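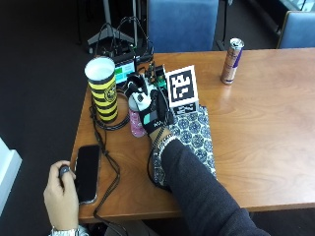 Progress report — packing line automation, Vestville site
To: Elżbieta Sikora, Gelldale Fund
From: Konrad Bielecka, Prinstead
Period: up to end of August

Short one this time, we are mid changeover and I'm writing between shifts. Longer tables in the spreadsheet you already have.

Where we are

Glove recording is going. Packers do the small-bottle handling by hand at a table, wearing the sensor glove, and the Kumsa arm gets trained on that. 378 usable takes so far. Another 81 thrown out, mostly because the marker got covered by a sleeve or an elbow. New rule is that the marker stays above the hand on the table, which helps. Someone should have written that down in week one (me).

Cell 1 running on day shift since the start of the month. Bottles into trays, nothing else yet. Cell 2 still in crates. Floor anchors came in the wrong size, supplier is sending new ones, no charge.

What changed for people on the line

36 packers on the line when we started, 36 now. No layoffs, as agreed in the grant. Seven have moved off hand packing, four to tending the cell and three to recording. The other 29 are doing what they did before, with a bit less of the worst station.

Tenders like it so far, with complaints. The arm stops for small things and they have to walk around the guard to clear it, then walk back to the panel. One tender counted her trips for a shift and handed me the sheet, fair enough. Moving the reset button to the tray side next week, if the electrician shows up.

Recording is harder on people than we planned for. Sitting job, but you repeat the same grab over and over and the glove gets warm. Wrists sore by the afternoon. We cut sessions to 40 minutes and people swap out. Slower, so the take count is behind plan. I would rather be behind.

Pay — this is the one I need your help on. Recording is still paid at the packer rate. The people doing it say they are teaching the machine and should get the tender rate. I agree with them. It's not in the budget as written. Can we move money from the travel line? We have hardly touched it.

Also got asked who owns the hand recordings. Told everyone the files are kept by take number, no names, and aren't used for speed checks or reviews. Supervisors don't have access. Want this on paper and signed before Cell 2 starts, draft is with our lawyer.

Problems

— Glove comes in one size. Two people with small hands can't get clean data from the fingertips. Asked for a smaller one, no date given.
— Caps. Arm holds the bottle fine but tips it when the cap touches the tray divider. More takes needed with the hand coming in lower.
— Night shift has had no training at all. They feel left out and they said so at the Monday meeting. Fixing the schedule now.
— Cables at the recording table are a mess. Will get clips and a proper tray for them.

Money

On budget apart from the pay question. Spare grippers cost more then quoted, covered by what we saved on guarding.

Next period

Anchors, then Cell 2 in. Night shift training, both cells. Cap takes. Tender rate sorted, with your ok. Then we try mixed trays, which the packers tell me will go badly, and they have been right about most things up to now, so I've put extra time in the plan for it.

If you are visiting please come in the morning, cell is down for cleaning from 2 pm and there is not much to look at. The recorders are happy to talk to you, ask them about the glove.

Need your answer on the travel line before the next payroll run pls.

Konrad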